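Notes on the Care and Use of the Dining Table

Posted in: Household, Furniture

The purpose of this post is to set out, in one place, the present arrangements for the large wooden table in the front room at Risonach. Several readers wrote after the June entry on chairs to ask what finish is on the table, how it is cleaned, and whether it is in fact used for work as well as for meals. It is used for both. The replies I sent at the time were brief and did not entirely agree with one another, and this entry is intended to replace them.

Background

The table was purchased secondhand from Van Beek, a dealer in used household and office furniture. It measures 71 inches in length and stands 28 inches high. The dealer's stock number, 1424, is written in chalk on the underside and has been left there. No maker's name has been found, although the underside has been examined twice, the second time with a flashlight and a good deal of patience on the part of my sister-in-law, Märta Rustad, who held the flashlight.

At the time of purchase the top carried a number of white rings and one long scratch near the end that now faces the hallway. The dealer offered to have it stripped at additional cost. The offer was declined. The rings were treated at home over the following weeks and have mostly disappeared. The scratch remains and may be felt with a fingernail, but it follows the direction of the grain and visitors have not so far remarked on it.

The color is a warm orange-brown. Opinion in the household has been divided as to whether this is desirable. Märta considers it dated and has recommended a darker stain on more than one occasion. My own position is that the room receives a cool light for much of the year and that the table corrects it. The matter is not under active review.

The finish

The top is finished to a gloss. I did not apply it and cannot say with certainty what it is. Azlan Latuheru, who repairs furniture in Tristach and who was kind enough to look at the table while delivering something else, tested a small area on the underside and advised that it be treated as a film finish, meaning that oil should be kept off it. Oil had been used on it by me for most of the first winter. The result was a faint tackiness that collected dust and, on one occasion, the greater part of a paper napkin.

The corrective procedure was as follows. The top was washed with warm water and a few drops of dish soap, wiped with a clean damp cloth, and dried at once with a towel. It was then left alone for 48 hours with nothing placed on it. A thin coat of Vodasar paste wax was applied with a folded cotton cloth, allowed to haze, and buffed along the grain. Azlan had suggested that one coat would be sufficient. I applied two, and the second made no visible difference.

One consequence of a gloss finish should be understood by anyone considering one. It reflects. On a bright day the top shows white patches of glare, and a person seated at the wrong place will spend the meal squinting. We have dealt with this by means of a roller shade, lowered halfway, and by giving that chair to whoever arrives last.

Clothing at the table

It may appear excessive to include a section on clothing. Experience suggests otherwise. A person who works at a table leans on it, and what that person is wearing is in contact with the finish for hours at a time. Belt buckles, metal zippers and riveted pockets are the principal causes of wear along the front edge. I have asked those who use the table for long periods to bear this in mind, and the usual working garment in this house is now a soft button-up shirt, worn untucked so that the hem falls over the belt.
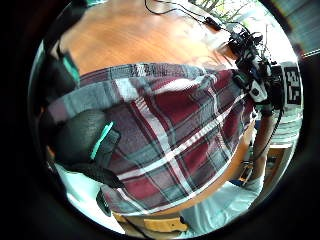 The plaid shirt, in maroon, slate and white, at the table.

Plaid has proved practical on other grounds. A pattern with this much going on in it conceals a coffee mark until laundry day, and a thread pulled from one of the stripes is not easily found even by someone looking for it. The dark red and the blue-gray are also, to my eye, agreeable company for the wood, although I accept that this was not planned.

The washing of such shirts requires a short note. A deep red should be washed with other dark colors, in cold water, inside out, and should be hung to dry. New red fabric of any kind should be kept off a pale or waxed surface until it has been through the wash several times. A damp red placemat was once left overnight at the hallway end, and the pink edge of it took two applications of wax cleaner to remove. The placemat has since been retired to the garage.

Sleeves should be buttoned or rolled. A loose cuff will drag through butter, and it will also catch on whatever is standing near the elbow. I have lost one glass in this manner and very nearly a second.

Cloth and bare wood

Readers have asked why the table is not kept under a tablecloth. The matter was considered at some length. A full cloth was used for one season. It protected the top from cups and pens, but crumbs worked their way beneath it, and once they were there every movement of the cloth ground them against the finish. A cloth that slides is, for this purpose, a very fine sandpaper. The top was duller at the end of that season than at the start of it.

The present rule is that the wood is left bare for work and covered only for meals to which guests have been invited. Fabric of other kinds that passes over the table in the ordinary course of a day is not regarded as a difficulty, provided it is clean and soft.

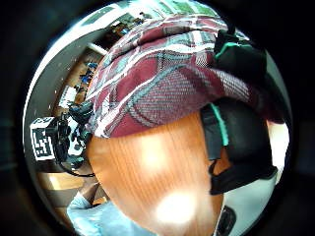
Maroon plaid over the wood; note the shine on the finish.

When a cloth is wanted, I would direct attention to the weave before the color. A close, soft weave lies flat and does not mark. Anything with a raised or knotted texture will leave its pattern in a waxed surface if hot dishes are placed on top of it. Trivets are used under all serving dishes, with or without a cloth. They are kept in the sideboard, in the left-hand drawer, and it would be appreciated if they were returned there.

The grain deserves a word at this point. It is straight, with reddish-brown lines, and it tells the cleaner what to do. All wiping is done along it. Wiping in circles leaves swirls in the wax that are invisible at noon and quite plain in the evening when the lamp is on. I have given this instruction to every member of the household and have seen it followed by two of them.

Cables

The most frequent complaint concerning the table, and the one on which I have received the most correspondence, relates to cables. A table that serves for both meals and work will attract them. They arrive with one device and remain after that device has been taken elsewhere. At the last full sorting, on a Wednesday evening, the cables found in the front room were laid out on the sofa and each was held up in turn until someone claimed it. Those that went unclaimed were placed in a shoebox, marked, and put in the hall closet, where they are still being visited.

The following practices have been adopted. Each cable that is longer than it needs to be is coiled, and the spare length is kept in flat loops and fastened with a hook-and-loop strip. Wire twist ties are not permitted on the table. The bare ends scratch, and the two short marks near the center of the top are attributable to them. Plugs and connectors are set down and not dropped. A cable in use is led along the side of the table and away from the middle, so that plates and papers may be moved without lifting it.

Color has been of some assistance. Where a choice exists, I now buy cables in something other than black. A blue one can be followed by eye from one end to the other, while a group of black ones must be traced by hand, generally by a person kneeling.
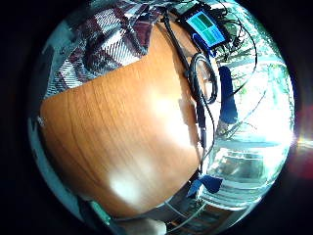
A coil should not be pulled tight. I was in the habit of winding cables around my hand and finishing with a hard turn about the middle, and two of them failed close to the plug within a year. The loops are now left wide, wide enough to put a fist through, and they are laid one on another in the same direction. Cables stored in this way open out without twisting, and they sit more quietly on a polished surface.

Weekly routine

The routine is modest. The top is dusted with a dry cotton cloth before it is wiped with anything damp, and cables are lifted for this and not cleaned around. Sticky marks are treated with the soap solution described earlier. Spray polishes are not used. The wax is renewed when water no longer beads on the surface, which in practice has been twice a year, and the household is given a day's warning so that meals may be taken in the kitchen.

The legs and the underside are dusted when I remember to do so.

Matters outstanding

The scratch at the hallway end has been referred to Azlan, who has offered to fill it with a colored wax stick the next time he is in Risonach. Märta has asked that the question of the stain be recorded here as unresolved, and I have agreed to record it. A replacement for the roller shade is being sought, as the existing one has begun to rise without being asked to, usually during lunch. Readers who can recommend a shade for a wide window are invited to write to the usual address.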